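Workshop Clear-out: The Sorting Room

6 August 2025
Gallery

The sorting room at the back of the Kofler building has been used for small parts since the extension was finished. Over the summer we emptied it, cleaned it and put it back together with fewer things in it. These pages show the benches, bins and shelves as they are now, for the people who use the room and for the other site at Plekow, which has asked for the layout.

The work was done over 2 weeks in August last year and again this summer. The room has the same floor area as before, but the old central rack has gone and the benches now stand away from the walls, so that people can get round all sides of them.

Benches

The tops are light wood, sanded and oiled before they went back in. Old tape marks came off with a scraper and white spirit. Some of the deeper cuts are still there and we have left them alone. A top can be turned over once, and after that it has to be replaced.

Please don't drag bins across the wood. Lift them at both ends, with two people for the large ones.

Bins

We kept the sheet-metal bins and got rid of most of the plastic ones, which had split at the corners. The metal ones mark easily but they don't crack, and they can be hosed down outside. Anything with a sharp raised edge was filed or taken to Pernumia for scrap.

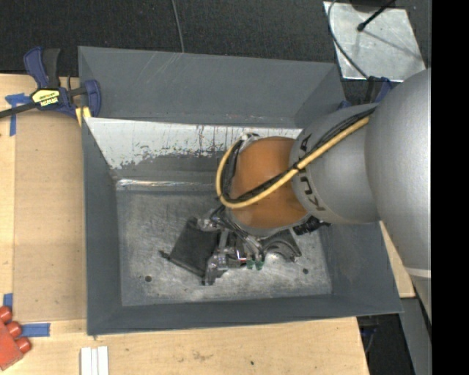

Large grey bin on the bench, with sloping sides. The floor is scuffed all over and has two small round holes in it. Paint has flaked along the lower edge of the white strip at the back, down to the dark grey.

Repainting

Flaking paint ends up among the parts, so the worst bins are being done in turn. Loose paint is brushed off with a wire brush, the bare patches are wiped with degreaser, and two thin coats go on with a day between them. Floors are left unpainted. We tried painting one and it had worn through within the month.

The paint is the grey machine enamel from Trarkum, kept on the bottom shelf of the steel cupboard. Put the lid back on properly. Three tins were thrown away in the clear-out with a skin on them as thick as a coaster.

Shelves

The wall shelves hold 24 bins of the small size, with the labels facing out. Labels go on the short end, at the left. The previous system had them on the long side, where they couldn't be read without pulling the bin out.

Heavy parts go on the bottom two shelves. Nothing over 20 kg goes above waist height. The top shelf is for empty bins, stacked upside down to keep the dust out.

Floor and sweeping

The floor was scrubbed and the yellow walkway lines repainted. Sweep at the end of each shift, under the benches as well. Parts found on the floor go in the tray by the door and are sorted the next morning. They should not be put back in a bin by guesswork.

Still to do

New lamp over the far bench. Rubber feet for the steel cupboard. A second scraper, as the first has a chipped blade. Labels for the bottom shelf are printed and waiting to be cut.

Back to all galleries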